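The little bathroom, nearly there!

June 12, 2026

If you've been following along since February, you'll know the smallest room in our house has been the biggest job. Well, I cleaned it properly this morning and I'm so chuffed I had to write it up before lunch.

I started high and worked down, which my friend Delia swears by (she's right, I used to do the floor first and then drop dust all over it). Walls with a damp cloth, then the flat top of the tank, then the lid and seat hinges with an old toothbrush. Those hinges! I gave them a good 20 minutes and the colour of the water was a disgrace.

The bowl came last. I let the cleaner sit while I had a cuppa, then scrubbed up under the rim where the hard water gets in. I've gone for white on everything in there, panelling included, and the brush and its round holder stay on the floor just to the right of the base, so there's no reaching behind. I love how it all blends in.
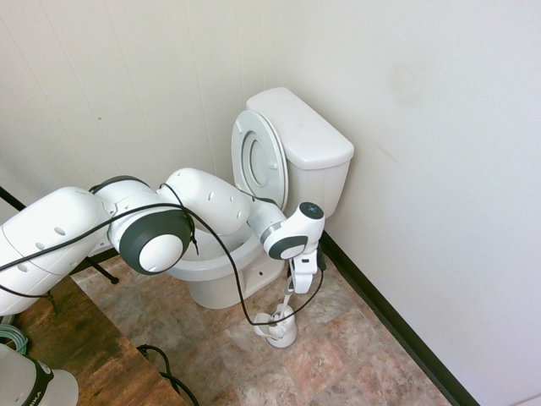
What's left to do

A hook for the hand towel, and a shelf if I can find one under $40. I'm also tossing up a pale grey bath mat, but the floor's so easy to wipe without one. Opinions very welcome in the comments!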